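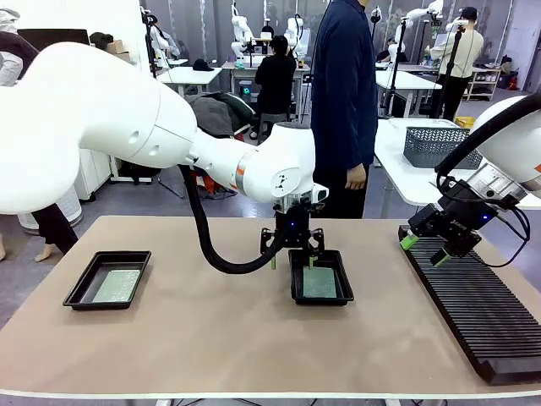 One reader wanted to know if the Brurix shortwave kit is too much for a first build, having only ever soldered a doorbell back together.

I say go for it! I finished mine over a few evenings and I've been grinning at static ever since.

## The build

There are 202 parts in the box, bagged by page of the manual, and the manual is a joy – big drawings, real sentences, and a voltage check at the end of every stage. The coils are the slow bit. You wind three of them by hand, and the largest takes 77 turns of very thin wire. I lost count twice and had to start over (turn your phone off).

My one real gripe is the tuning knob. The one supplied is small and a bit slippery, so I swapped it for a fat Benedetti knob from the junk drawer and tuning got a lot nicer.

## How it sounds

Warm, a little fuzzy, and much louder than I expected from such a small speaker. With a long wire thrown over the back fence I picked up a station over 2,394 miles away, clear enough to follow the whole farm report. Indoors it's moodier. Our Cevden dimmer switch puts a nasty buzz across the lower bands, so the kitchen light stays off while I listen.

The wooden case is extra. I skipped it, but Cosilska has a plain one that fits if you file the speaker hole a touch. A longwave add-on is due in June and I already want it.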